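5.2 Early release over the box

The most common fault in the cloth-sorting runs was early release. Of 400 trials, 45 ended with the gripper opening before the place command was sent. Jakubowski and Yokoyama traced this to a worn cable at the wrist connector - the signal dropped when the cable bent sharply.

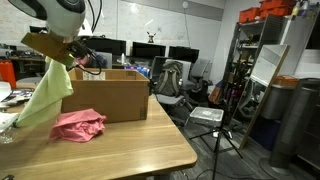

Figure 7. Gripper holding a green cloth beside the open box; a pink cloth lies on the table.

The controller read a lost signal as an open command. We changed the default to hold and replaced the cable. In 80 repeat trials the fault did not recur, but cloth snagged on the box rim twice.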